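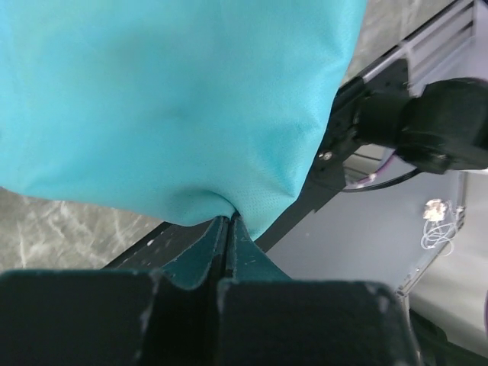 *La tela turquesa entre los dedos de la pinza, tal como la ve la cámara de muñeca.*

Yo venía con la idea de hablar de redes neuronales y Madalena Gouveia me tuvo media tarde hablando de esquinas. De esquinas de ropa, concretamente. «Si encuentras la esquina ya tienes medio trabajo hecho», me soltó antes de que me quitara la chaqueta, y siguió por ahí sin respirar.

Madalena lleva en Mudaliar el proyecto Drarkitico, que suena a villano de dibujos animados y trata de enseñar a dos brazos robóticos a extender y doblar ropa arrugada. Le pregunté por el nombre y me dijo que lo puso un becario, que ya no está, y que cambiarlo ahora sería un lío de carpetas.

¿Y por qué ropa? «Porque una taza es siempre la misma taza», me dice. «La giras y sabes qué forma va a tener por detrás. Una camiseta la coges por un sitio distinto y es otro objeto. Los modelos de toda la vida se nos caían ahí, en el segundo agarre.»

El segundo agarre es su obsesión (y desde aquella tarde un poco también la mía, que ya no doblo igual en casa). El método, contado a mi manera y con perdón de los expertos, va así: una persona maneja los brazos a distancia y hace la tarea muchas veces, se graba todo, las cámaras, las posiciones de las articulaciones, y con eso se entrena una política que imita lo que hizo la persona. Hasta ahí, nada que no hagan otros grupos. Lo que ellos añadieron fue entrenar aparte el momento en que una pinza ya sujeta la tela y la otra tiene que decidir dónde pellizcar.

«Antes le dábamos la tarea entera y que se apañara», explica. «El robot aprendía muy bien el principio, que es lo fácil, y luego se quedaba como pensando en las musarañas. Cortamos las grabaciones y le dimos muchísimo más de ese trocito.»

Grabaron 328 demostraciones entre 3 operadores. A mí me pareció poquísimo y se lo dije. Se rio. «Hazlas tú y me cuentas.» Luego me dejó probar los mandos y, bueno, conseguí arrastrar una manga. ¡Una manga! Me dolían los hombros.

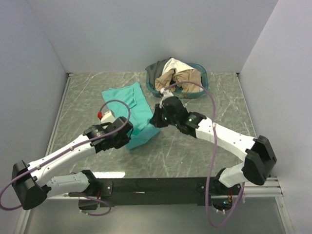
Le pedí que me explicara para qué quieren una cámara en la muñeca si ya hay otra que ve toda la mesa, y ahí se animó todavía más. La cámara general, dice, sirve para saber dónde está todo, pero a esa distancia no distingue bien si los dedos han cogido una capa o dos. «Desde la muñeca ves el pliegue entrar en la pinza. Ves si el tejido tira. Cuando quitamos esa vista, la política seguía yendo al sitio correcto y cogía lo que no era.»

El resultado que más le gusta es modesto y ella misma lo rebaja cada vez que yo me entusiasmo. Probaron 16 prendas que no habían salido en el entrenamiento y con el método nuevo fallaron el segundo agarre en siete. «Con el anterior fallábamos casi siempre, así que estamos contentos, pero siete son muchas. Yo no dejaría mi cesto de la colada en sus manos.» Los fallos se juntan en las telas que resbalan y en las prendas con forro, donde las capas van cada una a lo suyo.

También probaron a usar Pumon, el simulador que tienen en el laboratorio, para ahorrarse horas de operador. Mal. Las telas simuladas caían demasiado bonitas, dice, y el robot salía de allí muy seguro de sí mismo. Ahora lo usan solo para comprobar que los brazos no choquen entre ellos.

Quise saber cuánto hay de paciencia en todo esto y me contestó que muchísima, y que lo peor es volver a arrugar la ropa. Si la arrugas tú, siempre la arrugas igual, y el robot aprende tus arrugas. Acabaron turnándose y tirando las prendas desde distintas alturas.

En julio empiezan con Janduvent, una lavandería industrial que les va a prestar sábanas bajeras. Cuando dijo «bajeras» puso una cara que no sé transcribir. «Con goma», añadió. Le pregunté si tenía algún plan para la goma y me ofreció otro café.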